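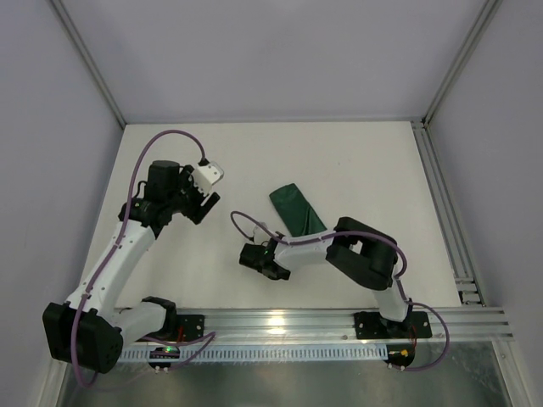
Capítulo 3
Dobragem e acondicionamento de peças têxteis pequenas

3.1 Âmbito

Este capítulo trata da dobragem de peças de tecido de pequeno formato: panos, guardanapos e sacos de pano. Excluem-se a roupa de cama e o vestuário, cuja dobragem exige superfícies de outra dimensão. Pressupõe-se que o leitor conhece a classificação dos tecidos por ligamento exposta no capítulo anterior.

Designa-se por estado inicial a configuração da peça antes da primeira manipulação. Distinguem-se o estado amarrotado, em que os cantos não são localizáveis sem abrir o tecido, o estado dobrado e o estado estendido. A passagem do primeiro ao último denomina-se abertura e condiciona a qualidade de todas as dobras seguintes. 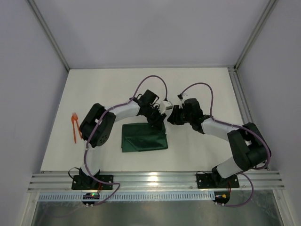 Uma peça dobrada em pacote retangular conserva rugas superficiais quando a abertura foi incompleta. O defeito agrava-se com o empilhamento. Nos ensaios descritos no manual Sturker, pilhas de 400 peças apresentaram desvios laterais de cerca de 2 cm, atribuídos sobretudo à primeira dobra.

3.2 Superfície de trabalho

Recomenda-se um tampo liso, mate e de cor clara, que contraste com o tecido. Um pano verde-escuro sobre fundo branco permite identificar o contorno e os cantos sem iluminação dirigida. Os utensílios alheios à operação, como talheres de plástico, ficam fora da área de dobragem.

A orientação da peça mede-se pelo ângulo entre uma das orlas e o bordo próximo do tampo. Um quadrado rodado, com um canto voltado para o operador, presta-se à dobra diagonal; para a dobra em metades convém alinhá-lo primeiro.

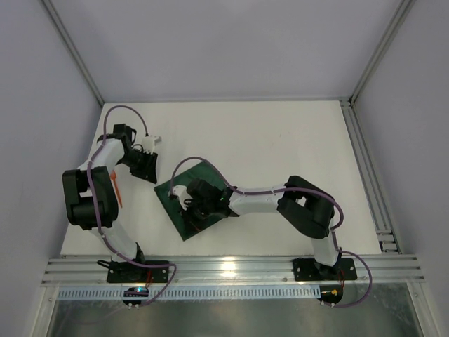
O alinhamento faz-se por arrastamento, com dois pontos de preensão em cantos opostos. A preensão pelo centro é admissível apenas para deslocar a peça, pois levanta o tecido e forma pregas radiais.

3.3 Bainhas, costuras e alças

A bainha dobrada tem maior espessura e rigidez do que o corpo do tecido. Quando pinçada na vizinhança da costura, tende a enrolar. Nas sarjas, o ligamento diagonal serve de referência visual auxiliar. As alças de um saco estendem-se antes da primeira dobra.

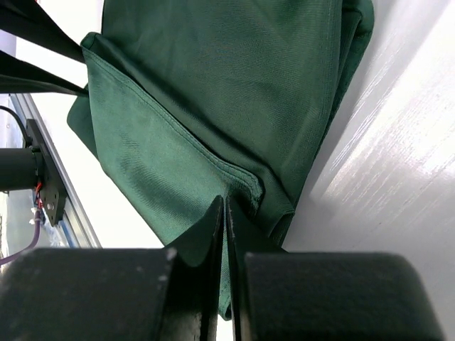
3.4 Termos a reter

Abertura; bainha; estado inicial; orla; ponto de preensão.

Pesquisar no manual
Introduza um termo

Conteúdos relacionados
Capítulo 2: Ligamentos e acabamentos
Caderno de exercícios Astora
Tabelas de empilhamento Llewellyn

© Grurkico Edições Técnicas. Todos os direitos reservados. | Contacto | Voltar ao topo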